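노동과 자동화 4주차 강의 노트
작업장 자동화와 직무의 변화: 객실 정리와 물품 분류 업무의 경우
2020년 2월 20일

지난주 정리

지난주에는 자동화 논의에서 '직업'과 '과업'을 구분하는 문제를 다루었다. 하나의 직업은 여러 과업의 묶음이고, 기계가 맡는 것은 대개 묶음 전체가 아닌 그중 일부이다. 시험 답안에서 이 둘을 섞어 쓰는 경우가 매년 나오므로 용어를 분명히 해 둘 것. 과제 1에서 "청소원이라는 직업이 사라진다"라고 쓴 사람은 어떤 과업이 사라지는지부터 다시 적어 보기 바란다.

이번 주는 제조업을 떠나 생활공간에서 이루어지는 노동을 본다. 가구가 딸린 단기 임대 숙소를 관리하는 회사 프로마몬(Promamon)의 자료를 사용한다. 이 회사는 거실과 주방의 정리, 식탁과 탁자 위 물품의 회수와 분류에 로봇 팔을 도입하는 시범 사업을 진행했다. 시범 기간은 30일, 대상 직원은 객실 관리 부서 직원 전원이었다.

1. 왜 생활공간인가

공장에서는 부품이 정해진 자리에 정해진 방향으로 들어온다. 작업대 높이도 일정하고 조명도 일정하다. 컨베이어 옆에 울타리를 치면 사람과 기계의 동선도 나뉜다. 자동화 연구에서는 이런 환경을 '구조화된 환경'이라고 부른다.

거실은 그렇지 않다. 손님마다 물건을 두는 자리가 다르고, 같은 종류의 물건도 크기와 모양이 제각각이다. 과일 하나를 집는 일을 생각해 보자. 사람은 눌러도 되는 정도를 손끝으로 안다. 기계는 물건의 위치를 찾고, 손가락을 벌릴 폭을 정하고, 접근 방향을 정하고, 쥐는 힘을 정해야 한다. 이 네 단계 가운데 하나만 어긋나도 물건을 떨어뜨리거나 상하게 한다.

따라서 생활공간의 자동화는 속도가 느리고, 사람이 옆에서 하는 일이 많이 남는다. 이번 강의에서 주로 볼 것은 그 남는 일의 성격이다.

2. 도입 전의 업무

프로마몬의 객실 관리 직원은 한 사람이 숙소 하나를 처음부터 끝까지 맡았다. 현장 주임 파르하드 아지미(Farhad Azimi)가 작성한 업무 기록을 보면 한 숙소에서 하는 일은 다음 순서로 되어 있다.

문을 열고 전체 상태를 확인한다.
남은 음식과 쓰레기를 치운다.
탁자와 조리대 위의 물건을 종류별로 나눈다.
침구와 쿠션을 정리한다.
바닥을 청소한다.
파손과 분실을 기록하고 문을 잠근다.

기록에서 눈여겨볼 부분은 순서가 자주 바뀐다는 점이다. 바닥에 음료가 쏟아져 있으면 바닥부터 닦고, 분실물이 있으면 사무실에 먼저 전화를 건다. 직원들은 이런 판단을 업무로 따로 적지 않았다. 업무 기록서에도 해당 칸이 없다. 노동사회학에서 말하는 '조율 노동'이 여기에 해당한다. 교재 2장에 나오는 개념이니 복습할 것.

3. 도입 후의 업무

시범 사업에서 로봇 팔이 맡은 것은 위 목록의 세 번째 과업, 즉 물건 분류의 일부이다. 회사는 이 과업이 반복적이고 시간이 많이 든다고 판단했다. 팔은 고정된 받침에 설치되므로 팔이 닿는 범위 안의 탁자에서만 작업한다. 탁자를 벗어난 물건은 여전히 사람이 가져와야 한다.
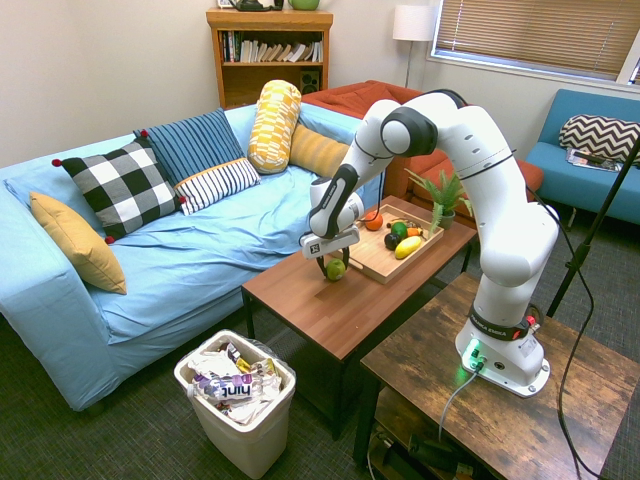

분류 과업이 기계로 넘어가자 그 앞뒤에 새로운 과업이 생겼다. 직원 면담에서 확인된 것은 아래와 같다.

준비. 팔이 움직일 공간을 확보하고, 케이블이 통로에 걸리지 않는지 확인한다. 탁자의 위치가 달라졌으면 기준 위치를 다시 맞춘다.

감시. 팔이 움직이는 동안 근처에 머물면서 이상이 있으면 정지시킨다. 초기 운영 규칙에서는 감시 중에 다른 일을 할 수 없게 했다. 2주째부터는 같은 방 안에서 할 수 있는 가벼운 정리는 허용했다.

복구. 물건을 놓치거나 동작이 멈추면 원인을 적고 다시 시작시킨다. 직원들은 이 과업을 가장 부담스럽게 여겼다. 언제 생길지 모르고, 생기면 하던 일을 중단해야 하기 때문이다.

판정. 결과가 맞는지 보고 기록한다. 사과를 과일로 분류하는 데는 이견이 없지만, 손님이 두고 간 장식용 호박을 음식물로 볼지 비품으로 볼지는 사람이 정한다.

도입 전 기록서에는 여섯 항목이 있었고 도입 후에는 네 항목이 더 붙었다. 빠진 항목은 없다. 분류 과업도 팔이 닿지 않는 곳에서는 그대로 남았기 때문이다. 회사가 설명회에서 말한 "업무 감소"와 직원이 느낀 바가 달랐던 데에는 이런 사정이 있다.

4. 수치를 읽는 법

회사 보고서에는 시범 기간 중 집기 시도가 모두 1145회였다고 되어 있다. 보고서는 이 수를 사업의 규모를 보여 주는 값으로 제시한다. 그러나 이 값만으로는 직원의 일이 얼마나 줄었는지 알 수 없다. 시도 횟수에는 다시 시작한 경우가 포함되고, 사람이 개입한 시간은 포함되지 않는다.

비교를 하려면 최소한 다음이 필요하다.

숙소 하나를 끝내는 데 걸린 전체 시간
그중 감시와 복구에 쓴 시간
사람이 대신 처리한 물건의 비율
같은 기간 기계를 쓰지 않은 숙소의 기록

프로마몬은 네 번째 자료를 남기지 않았다. 시범 숙소로 선정된 곳은 구조가 단순하고 손님 회전이 적은 곳이었으므로, 도입 전 평균과 바로 비교하는 것도 적절하지 않다. 기말 보고서에서 이 사례를 인용할 학생은 이 한계를 반드시 적을 것.

5. 숙련의 문제

자동화가 숙련을 떨어뜨리는가 높이는가는 오래된 논쟁이다. 이 사례에서는 두 방향이 같이 나타난다.

기계를 다루는 교육을 받은 직원은 기준 위치를 맞추는 법, 오류 기록을 읽는 법, 안전하게 정지시키는 법을 배웠다. 교육을 맡은 외부 업체 셈톤(Semton)의 기술자 마리우스 바실리우(Marius Vasiliu)는 면담에서 객실 직원들이 고장 징후를 빨리 알아차린다고 평가했다. 물건이 평소 어디에 놓이는지, 어떤 물건이 잘 굴러가는지를 이미 알고 있기 때문이라는 것이다. 현장 지식이 기계 운용의 숙련으로 옮겨 간 예로 볼 수 있다.

한편 교육을 받지 못한 직원은 기계가 못 하는 부분을 채우는 역할에 머물렀다. 바닥의 물건을 주워 탁자에 올려놓고, 끝나면 치우는 일이다. 이들은 일의 순서를 스스로 정할 여지가 줄었다고 답했다. 예전에는 급한 것부터 처리했는데 이제는 팔의 작업이 끝나기를 기다려야 한다.

같은 부서, 같은 직급 안에서 이렇게 갈린 기준은 교육 참가 여부였다. 교육은 오후 늦은 시간에만 열렸고, 시간제 직원은 대부분 참가하지 못했다. 기술의 성격만 보아서는 이 차이가 설명되지 않는다.

6. 임금과 평가

시범 기간에 임금표는 바뀌지 않았다. 문제가 된 것은 수당이다. 프로마몬은 하루에 끝낸 숙소 수에 따라 수당을 지급하는데, 복구에 시간을 쓴 날은 끝낸 숙소 수가 줄었다. 직원들은 기계 때문에 지연된 시간을 따로 인정해 달라고 요구했고, 회사는 3주째에 지연 기록란을 추가했다. 지연 시간은 분 단위로 적고 주임이 확인한다.

이 조치를 두고 두 가지 해석이 가능하다. 하나는 보이지 않던 노동이 기록의 대상이 되어 보상받게 되었다는 것이다. 다른 하나는 기록이 늘면서 직원의 시간이 더 촘촘하게 관리되었다는 것이다. 토론 시간에 각 조는 둘 중 하나를 맡아 근거를 정리한다.

7. 비교 사례

다음 주에는 세탁물 처리 업체 비메다르(Vimedar)의 사례를 본다. 이 업체는 도입 전에 직원 대표와 과업 목록을 함께 작성했고, 감시와 복구를 처음부터 유급 과업으로 정했다. 업종이 다르므로 결과를 그대로 견주기는 어렵지만 도입 절차의 차이를 보기에는 좋은 자료이다.

읽을거리

교재 5장 전체. 3절의 표는 시험 범위에 들어간다.
배부 자료 가: 프로마몬 객실 관리 업무 기록서(도입 전, 도입 후)
배부 자료 나: 직원 면담 발췌

과제 2

본인이 일해 본 곳이나 자주 이용하는 장소를 하나 고른다. 그곳에서 이루어지는 일 하나를 과업으로 나누어 적고, 그중 하나가 기계로 넘어간다고 가정할 때 준비, 감시, 복구, 판정에 해당하는 일이 무엇인지 쓴다. 그 일을 누가 맡게 될지, 현재의 임금이나 평가 방식에서 인정되는지도 포함한다. 분량은 A4 2쪽. 배점은 100점 만점이고 과업 구분에 30점을 둔다. 다음 수업 시작 전까지 강의실 앞 제출함에 낼 것. 전자우편 제출은 받지 않는다.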